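**Ramgate cookie tin swap is back in October – and this time there are plates**

If you were at the Numari Tea Room last fall you already know the drill, and you probably still have somebody else's tin in your cupboard (I have one, it's green, please come get it). The Ramgate tin swap returns in October, and I went over to Ivwood Street after lunch to hear what's new from the two people who do nearly all the work.

The basics are the same as before. You take home a tin, you bake or buy or beg something small and sweet, you fill the tin, and you bring it back to trade with a neighbor. There are 22 tins to give out this year. Purificación Soler, who started the swap out of her own kitchen, told me she'd like to see fewer brownies. "I love a brownie," she said. "I don't love eleven tins of brownies." Fair enough! I brought brownies last year and I felt that one.

What she wants is smaller stuff in paper cups – tarts, egg-yolk pastries, jam thumbprints, little butter cookies, anything that sits in its own spot and doesn't pick up the taste of the thing next door. The divided tins are great for this, and four treats turns out to be plenty when you've also got a cup of tea going. Young-sook Cho brought over a batch of custardy tarts last time that people were still asking about at New Year's, and yes, I asked, and no, she won't hand over the recipe. She did say the dough has to rest overnight. That's as far as I got.

The other news is that we're sitting down this time. Last year it was all grab and go, everybody standing on the sidewalk with a tin under one arm, and I thought it was kind of a shame to miss seeing people's faces when they opened them up. So there will be a tasting hour at the tea room before the trading starts, with real forks and some very cheerful strawberry dishes that Young-sook is bringing from home. I am a sucker for anything with fruit printed on it, and these have the word "strawberry" written right on them in case you were wondering.

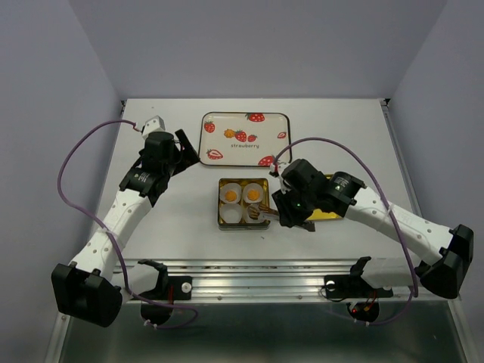
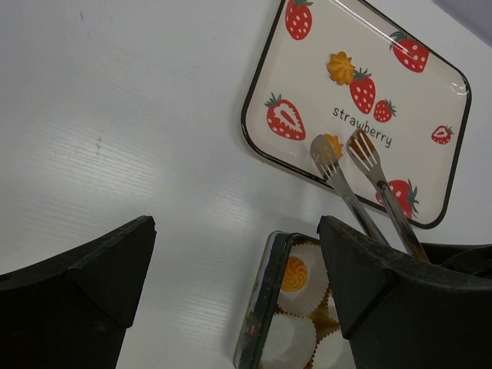 *Strawberry pattern for the tasting hour, seen in both photos; the gold tin with its paper cups is in the first.*

Now for the part where I remind you about things. Tins can be picked up at Numari any afternoon after 2, as long as they last. Please don't send a friend to pick up five of them for the whole block, which happened, and I'm not naming the block. One per household. If you have a tin from last year you can just use that one again and leave the new ones for the newcomers.

Write what's in your treats on a card and tape it inside the lid. Nuts especially! Last year we had a lovely walnut thing going around with no card at all, and Purificación spent half the afternoon chasing it up the street. If you bought your treats from a bakery, that's totally fine, just copy the ingredients off the box.

There's a bit of money involved, too. The swap raised 490 dollars last year from the tip jar and the tea sales, and it all went toward new shelves for the Chauvin Road book room. The shelves are up, and they look terrific – go lean on one. The book room still needs a decent floor, and the bid came in at 3,000 dollars, so the jar will be out again, along with a raffle for a baking basket that I am hoping to win and am not allowed to enter.

A few people have asked whether kids can come to the tasting hour. Of course they can. There will be a low table at the back for them, and Young-sook says she'd be happy to show anyone, big or small, how to set a soft pastry into a paper cup without squashing it (I have watched her do it and I still squash mine). Bring an apron if you care about your sweater.

If you can't bake and you can't come but you want to help, they could use spare forks. Plain ones are fine and they don't need to match. Stick a bit of masking tape with your name on the handle and you'll get them back washed. Paper cups would be welcome as well, the small white kind, since we went through every one we had and finished the day setting cookies on napkins.

I'll put the date on the tea room door as soon as Purificación settles it with the owners. In the meantime she's taking names for the sign-up sheet at the counter, and mine is on it, next to the words "NOT brownies," in her handwriting.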